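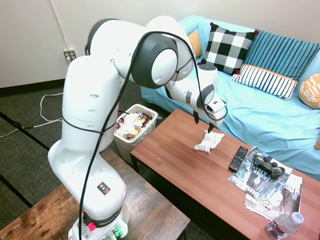 Good evening, everyone, and thank you for coming out to the Vusville library.

Slide 2. Start with the coffee table, because it's the one we all walk past – the remote, the game controller, a magazine or two, a crumpled tissue. Ask for a show of hands, and wait for the laughs.

Tissue first, always. Then stack the magazines and give the remote one spot it goes home to every night.

Mention the Prulura survey: 177 households answered, out of almost 200 asked. Pause here for stories – people love telling theirs, so let them.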